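Notebook, Saturday, 4:40 pm
Match clip tagging, under-19s
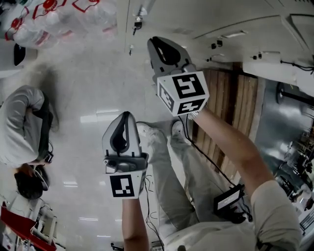 Finished the second pass on the corner routines from the Trastance game. Remigiusz wanted them split by delivery type before he talks to the coach, so I went back to the raw tags and started over. The old sheet had short corners and overhit corners under the same code, and the totals were useless.

New codes: IN, OUT, SHORT, FLAT. If the ball comes off the near post and goes back out to the taker, the second cross gets its own row with the same corner number and a b after it. Jolanta, please check that your rows for the Anetex match do this too. I think you were putting the second cross in the notes column.

Totals for the last four matches, after recoding:
Corners tagged: 31
First contact ours: 13
Shot within five seconds: 9
Goals: 2

Both goals came from OUT deliveries to the far side. I would not read much into that. One was a deflection off their center back.

First contact is still the column we argue over. I have been counting a flick even when it goes to no one. Remigiusz only counts it if we keep the ball or get a shot. I left my version in column F and put his in G, and we can drop one once the coach says what he wants to look at. His version gives a lower number and he will probably get his way.

Timing problem again with the Chareonsuk footage. The second half runs behind the event clock by 20 frames at kickoff and the gap is bigger by the end, so a single offset won't fix it. I lined it up at the restart, at the first substitution and at the final whistle, and let Proris stretch between those points. Throw-ins now land where they should. Goal kicks around the hour mark are still a little early. Leave them.

Also found two free kicks from wide left tagged as corners. Moved them to set pieces, other. They are not in the totals above.

Did not get to the defensive corners. The wide angle is fine for those but the numbers on the away shirts are hard to read, dark blue on black. I'll use the lineup and go by position, and put a question mark where I'm guessing.

To do:
Defensive corners, all four matches
Ask Remigiusz for the January friendly, full file this time
Rename the export folder, there are two called final
Jolanta to redo the b rows for Anetex
Back up the sheet before anyone sorts it again

Stopped at 6:15. Proris was still exporting the second half when I left it.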